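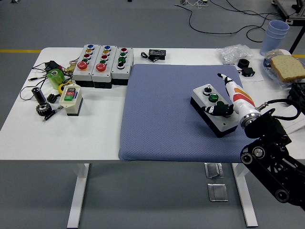
Chapter 8
Pilot Devices and Control Circuits

8.1 Introduction

Chapter 7 dealt with the power circuit: the conductors, contacts, and protective devices that carry the current of the load itself. This chapter deals with the control circuit, which carries only the current needed to tell the power circuit what to do. The two are drawn separately, are often supplied at different voltages, and fail in different ways. A reader who keeps them apart on paper will have less trouble keeping them apart in an enclosure.

A control circuit contains at least one pilot device. The term covers any device that opens or closes a control circuit in response to a person or to a physical condition. Push buttons, selector switches, and foot switches are operated by a person. Limit switches, float switches, pressure switches, and thermostats are operated by a condition. The electrical part of each is much the same, namely a set of contacts with a modest current rating, and most of the differences lie in the mechanism that moves them.

After working through this chapter you should be able to:

- tell a momentary device from a maintained device by its symbol and by its effect on the circuit
- draw a three-wire start-stop circuit with a seal-in contact
- explain what each type of circuit does when supply voltage is lost and then returns
- add a second control station to an existing circuit
- read the contact rating of a pilot device and compare it with the coil it is to operate

Readers who need to review the contactor should return to Section 7.4 first. The terms "pickup," "dropout," and "auxiliary contact" are used from here on without further definition.

8.2 Momentary and Maintained Contacts

A momentary contact changes state while the operator is pressed and returns to its normal state when the operator is released. The return force comes from a spring. A maintained contact changes state and stays there until it is moved back by a second action. Push buttons are usually momentary. Selector switches are usually maintained, though spring-return types are made and are common on hoists and jogging controls.

The word "normal" in "normally open" and "normally closed" refers to the contact with no force on the operator. It doesn't refer to the state of the contact during ordinary running of the machine. A stop button is normally closed and spends nearly all its life closed. A limit switch drawn normally open may be held closed for hours at a time by the part that rests against it. Confusion on this point accounts for a large share of the wiring errors found in student work.

Many push buttons carry one contact of each kind on a single operator. In most of these the closed contact opens before the open contact closes. This is called break-before-make action, and mechanical interlocking of forward and reverse buttons depends on it. Where overlapping action is needed, it must be stated on the parts list.

8.3 Two-Wire Control

In two-wire control, a single maintained contact is placed in series with the contactor coil. Two conductors run from the starter to the pilot device. When the contact closes, the coil is energized; when it opens, the coil drops out.

Consider a sump pump operated by a float switch. The water rises, the float closes the switch, and the pump runs until the level falls. If the supply fails during pumping, the coil drops out and the pump stops. The float switch, however, remains closed. When the supply returns, the pump starts again with no action by anyone. This behavior is known as low-voltage release.

For a pump in an unattended pit, an automatic restart is wanted. For a table saw it is dangerous. The choice between two-wire and three-wire control is therefore made on the basis of the load and the people near it, and the cost of the extra conductor should carry little weight.

8.4 Three-Wire Control

Three-wire control uses a momentary, normally closed stop button in series with a momentary, normally open start button. An auxiliary contact on the contactor is wired in parallel with the start button. Pressing start energizes the coil, the auxiliary contact closes, and the coil then holds itself in through that contact after the button is released. The auxiliary contact is called the seal-in contact.

If the supply fails, the coil drops out and the seal-in contact opens. When the supply returns there is no closed path to the coil, and the start button must be pressed again. This is low-voltage protection.

Additional stations follow one rule — stop buttons in series, start buttons in parallel. Example 8.1 applies the rule to a conveyor with four stations.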